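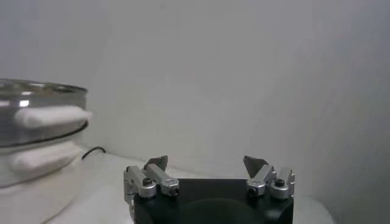 *Stainless steel pot with a shiny metal lip.*

# Removing scale and heat tint from a stainless steel pot

This procedure covers white mineral scale, rainbow-colored heat tint, and light stuck-on residue on uncoated stainless steel. Do not use it on nonstick, enamel, or bare aluminum. It is written for the shared kitchen at Graltach and replaces the October version of sheet 101.

## Supplies

- White vinegar, 5% acidity, 120 ml per liter of water
- Baking soda
- Nonscratch sponge
- Soft toothbrush
- Two lint-free towels
- Dish soap

Steel wool and chlorine bleach are excluded. Steel wool leaves iron particles that rust on the surface, and chlorides cause pitting.

## Scale

1. Wash the pot with dish soap and rinse it.
2. Add water to just above the scale line, measuring as you go, then add vinegar at the ratio listed under Supplies.
3. Bring to a low simmer and hold for 5 minutes. Run the exhaust fan.
4. Turn off the burner. Let the pot cool until the outside can be touched comfortably.
5. Pour out the solution and wipe the inside with the sponge.
6. Rinse twice.

Repeat once if a chalky ring remains. The tap water at the Nornau building is harder, and a second pass is normal there.

## Heat tint

Tint is a thin oxide layer and does not affect cooking. To remove it, wet a towel with undiluted vinegar, wipe the tinted area, wait one minute, and rinse. Heavy brown discoloration on the underside is usually burned oil. Vinegar has little effect on it; use the paste below.

## Stuck-on residue

1. Mix three parts baking soda with one part water.
2. Spread the paste over the residue and leave it for half an hour.
3. Rub with the sponge. On brushed surfaces, follow the grain.
4. Rinse until no film is left.

Do not combine the paste with vinegar. The two neutralize each other and clean poorly.

## Rim and handle joints

The lip collects dried starch and grease, mostly on the outer side. Scrub it with the toothbrush and dish soap, then run a fingertip around the edge to check for rough spots. Clean around any rivets the same way.

## Drying

Dry immediately with a clean towel, inside first. Air drying leaves new mineral spots. Stack pots with a towel between them, and store lids separately.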